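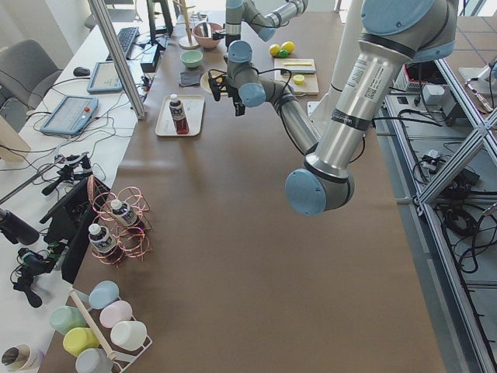

Wohnen & Nachbarschaft | Kurz gemeldet

Haus Navano: Neues Geschirr für die Gemeinschaftsküche im zweiten Stock

Februar | Von Csenge Nyitrai

Drucken | Per E-Mail versenden

Die Gemeinschaftsküche im Haus Navano bekommt noch in diesem Monat eine neue Grundausstattung. Bestellt wurden Becher, Teller, Schüsseln, Schneidebretter und mehrere Halter und Ständer, mit denen die Sachen in Zukunft offen auf dem Tisch stehen sollen. Das teilte die Hausverwaltung Undix den 70 Bewohnerinnen und Bewohnern in einem Schreiben mit.

Die alte Ausstattung stammte noch aus der Zeit des Einzugs. Nach Angaben der Verwaltung passten die meisten Teller nicht mehr zusammen, und bei den Bechern fehlten zuletzt so viele, dass am Morgen viele Leute ihren eigenen aus dem Zimmer mitbrachten. Zwei Hängeschränke werden außerdem abgebaut. Ihre Türen schlossen seit dem vergangenen Winter nicht mehr richtig, und eine Reparatur wollte die Verwaltung nicht mehr bezahlen.

Für den Ersatz stehen 1.195 Euro zur Verfügung. Davon gehen rund 900 Euro an das Einrichtungsgeschäft Sketotell, das Geschirr und Ständer liefert. Von dem Rest werden Spülbürsten, Geschirrtücher und ein neuer Mülleimer gekauft. Für die Bewohner ändert sich an der monatlichen Küchenpauschale nichts.

Ausgesucht hat die Teile Hoi-yan Lui, die selbst im Haus wohnt und früher in einem Teeladen gearbeitet hat. Sie entschied sich für helle, pastellige Farben, vor allem Mintgrün, Hellblau, Rosa und Gelb. Auf einem Becherständer aus weißem Draht haben sechs Becher Platz. »Ich wollte, dass man seinen Becher an der Farbe erkennt. Dann muss man keine Namen aufkleben«, sagte sie bei der Vorstellung der Muster. Die Farben waren im Haus nicht ganz ohne Streit. Einige Bewohner hätten lieber einfaches weißes Geschirr gehabt, das man überall nachkaufen kann.

Mehr Zustimmung fand das Flaschengestell. Es besteht aus gebogenem Draht mit runden Schlaufen, in denen die Flaschen liegen. Bisher standen die Getränke auf dem Boden neben dem Kühlschrank und fielen beim Öffnen der Tür regelmäßig um. Für den Tisch gibt es auch ein cremefarbenes Tablett mit abgerundeten Ecken. Darauf soll abgestellt werden, was für alle gedacht ist, zum Beispiel Gebäck oder eine Flasche Tee. Wer etwas für sich behalten möchte, nimmt wie bisher das eigene Fach im Kühlschrank.
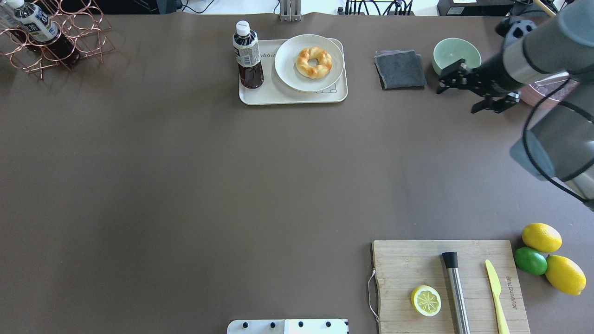
Das Flaschengestell und das Tablett, auf dem Teller ein ringförmiges Brötchen.

Pao-chu Kwok aus dem Erdgeschoss kocht fast jeden Abend in der Küche und hätte sich vor allem größere Schneidebretter gewünscht. Für eine Person seien die kleinen Bretter gut, meint sie, aber wenn zu viert Gemüse geschnitten wird, liege die Hälfte daneben. Undix hat zugesagt, ein zweites, breiteres Brett zu bestellen. Auch ein weiterer Schwammhalter für die Spüle steht auf der Liste.

Offen ist noch, was mit dem alten Geschirr geschieht. Brauchbare Teller und Gläser stehen bis Ende Februar in Kartons im Flur vor dem Waschraum und können mitgenommen werden. Was übrig bleibt, holt Arvo Juntunen ab, der für seine Werkstatt in der Nachbarschaft noch Tassen braucht. Er bittet darum, keine Teile mit Sprüngen in die Kartons zu legen. Töpfe und Pfannen bleiben in der Küche, sie werden bei dem Umbau nicht ausgetauscht.

Am Tag der Lieferung ist die Küche ab 9 Uhr geschlossen und voraussichtlich um 15 Uhr wieder offen. Den genauen Termin hängt die Verwaltung im Treppenhaus aus. In dieser Zeit kann die kleine Küche im Erdgeschoss mitbenutzt werden. Lebensmittel, die jetzt noch in den Hängeschränken liegen, müssen vorher herausgenommen werden. Fragen zur Lieferung beantwortet Chi-keung Cheng im Büro von Undix, nachmittags zwischen 14 und 16 Uhr.

Drucken | Per E-Mail versenden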